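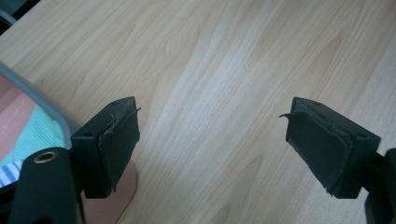 Nima Ghaffari wrote to us in September to ask whether the Birnlow hard wax oil could go over an old varnish, and we get that one so often that it may as well go first. It can't, I'm afraid – the varnish has to come off before the oil will take.

Birnlow Table Oil, clear matt

We've been mixing this oil at our Flunstead workshop for 15 years, and it's still the tin we reach for ourselves. It goes on thinly with a cloth, smells faintly of oranges, and leaves pale woods looking like themselves, without that yellow tinge you get from so many oils (we do grumble about those!). Give it 2 thin coats, a night apart, and go gently with hot pans for the first 28 days while it hardens.

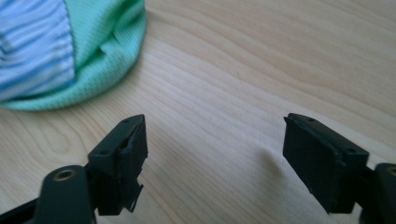 Pale wood with a curving grain.

One tin covers roughly 15 square metres. For knocks and dull patches, the small Flendel pot is plenty, and you needn't do the whole top again.
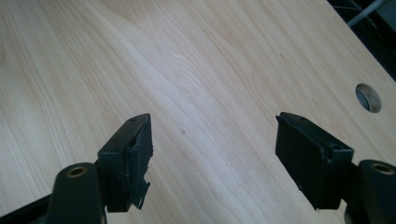 Petridis, who left us a review, found that the second coat went much further than the first and wished they had bought the smaller tin. We do swap unopened tins, so please just ask.

Postage is worked out at the till.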